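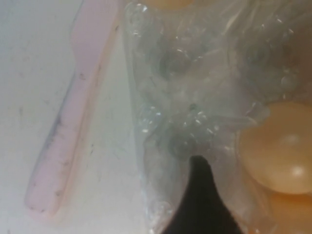
Play eggs and egg trays

Toys > Play kitchen > Play food > Eggs

Search Rekumeo Search

April, by the Ernudance play-food desk

A play egg is a toy egg, usually hollow plastic, made for pretend cooking. I've written plenty of entries on play food and this is the one I enjoyed most — eggs get carried about more than anything else in a toy kitchen, and they end up under every sofa in the house!

Colour varies a lot. White and brown are the usual ones, but you also see a peachy orange, nearer to a satsuma than to anything a hen would lay. I like the orange sort (they're so much easier to spot on a carpet).

Trays

The tray is normally thin, clear moulded plastic with a cup for each egg. Half a dozen is common in the shops, though bigger ones come in rows of five. Thin trays crease quickly and go a bit crackly, and I'd keep one anyway, as filling it is half the game.

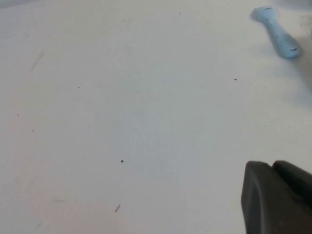
Cutlery is often sold separately, and in pastel colours: pale pink, light blue, a soft yellow. It marks easily. Warm water and a drop of washing-up liquid gets most of it off, and I leave the rest alone.

How they're played with

Small children mostly move eggs from tray to bowl and back again, for ages. Older ones start taking orders. My favourite is the breakfast café, where you get handed a bowl of whole eggs and a fork and are expected to be delighted.

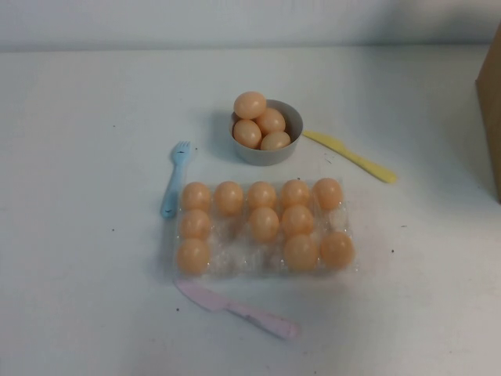
Sorting games come along later, such as filling the back row first or leaving gaps on purpose and asking which cups are free. The old Pedberg catalogue listed 43 kinds of play egg, two of them fried.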